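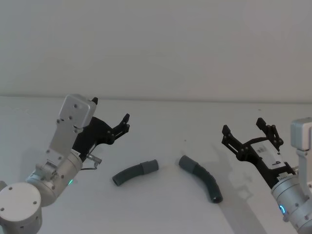 Zwischenbericht September, Projekt Fladirar

Hallo zusammen,

ihr wolltet es diesmal kurz und ohne Tabellenanhang, also schreibe ich einfach runter, wo wir mit den gebogenen Rohren stehen. Im letzten Bericht hatte ich ja noch gejammert (zu Recht, finde ich!), dass uns Eltent mit der ersten Lieferung so lange hängen lässt. Die Rohre sind inzwischen da, 106 Stück, und davon konnten wir 100 gleich ins Regal legen. Die restlichen sechs hatten am Bogen eine Delle und sind zurückgegangen. Ersatz ist zugesagt, kostet uns nichts extra.

Bei der Farbe sind wir jetzt beim dunklen Grau geblieben. Ich war ja lange für Schwarz, aber auf einer weißen Tischplatte wirkt das Grau einfach freundlicher, und man erkennt die Biegung trotzdem auf einen Blick. Für den Leuchtenfuß brauchen wir immer zwei Rohre, und genau da lag im Sommer unser Problem: Die Bögen passten als Paar nicht zusammen, mal war der eine enger, mal der andere. Karakaya hat die Biegeform nachgearbeitet, und seitdem sortieren wir die Paare schon beim Auspacken. Macht am Anfang mehr Arbeit, spart aber hinten beim Verschrauben ordentlich Zeit. Ich bin wirklich erleichtert!

Zum Geld: Ausgegeben haben wir in diesem Abschnitt 3146 Euro. Der größte Brocken war die neue Biegeform, dann kamen die Rohre selbst und ein bisschen Fracht. Die Polsterhüllen für den Versand sind noch nicht drin, die Rechnung von Trasik kommt erst nächsten Monat. Im Rahmen bleiben wir damit trotzdem, den Puffer habe ich bisher nicht angerührt.

Was noch hakt: die Endkappen. Die erste Sorte sitzt zu locker und fällt beim Drehen raus, die zweite geht nur mit dem Gummihammer drauf, und das gibt Macken im Lack. Wir probieren gerade eine weichere Variante aus (leider nur in Hellgrau lieferbar, sieht etwas komisch aus, aber für den Test reicht es). Wenn die hält, bestelle ich sie in Dunkelgrau nach, dafür bräuchte ich dann von euch eine kurze Freigabe per Mail.

Als Nächstes bauen wir die ersten 2 Füße komplett zusammen, mit Kabel und allem, und lassen sie eine Weile im Büro stehen. Wer vorbeikommen und mal dran wackeln möchte: Freitag ab 14 Uhr ist immer jemand in der Werkstatt. Die Belege schicke ich getrennt, der Scanner streikt gerade.

Viele Grüße aus der Werkstatt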